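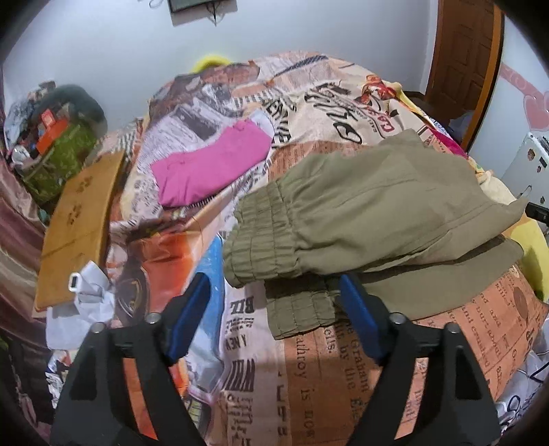

Thanks so much for getting back to me on ticket 1426, and sorry in advance for the length of this one -- I wanted to put everything in one place so you don't have to dig through my earlier messages. The trouble is still the color coming out of the newspaper-print sheet in the wash, and I'm now fairly sure it's the sheet and none of the clothes that went in with it. You asked which items shared the load. It was the olive green pants with the ribbed cuffs and the magenta-pink top I keep folded up next to them, plus two pillowcases. I suspected the pink one first (wouldn't you?), but it has been through my machine for years without any fuss. The sheet has a lot of peach and orange in it along with all that black lettering, and peach is exactly the shade my pillowcases have taken on.

**What I've tried so far**

- Washed the sheet alone, cold, gentle cycle, with the Revum color detergent. The rinse water in the tub still had an orange tint.
- Soaked it overnight in the bathtub with a cup of white vinegar, as your first reply suggested. The water was cloudy peach by morning.
- Washed it again, cold, with an old white washcloth thrown in as a test. The washcloth came out faintly pink at one corner, so that's better than the pillowcases, but it isn't clean.
- Ran the pants and the pink top together without the sheet, with a second white washcloth. Nothing on that one at all!

**Update, 8 p.m.**

I rubbed a damp cotton pad on the sheet in a few spots. The black letters left nothing, and neither did the cream parts. The orange areas left a smudge every time, even after the vinegar soak -- so if your dye people at Sitbridge want to know where to look, I'd start there.

The pillowcases are from Beneš and I'm quite fond of them. I've left them damp in a bag, because I remember reading that heat sets the stain. Is that right, and how long can they stay like that before they start to smell?

My order number is 1583, bought in March. I'd be happy with a replacement in the same print if the newer batch behaves itself, and otherwise a refund is fine. I can mail you both washcloths too, if they'd be any use.

Warmly,
Elfriede Danzer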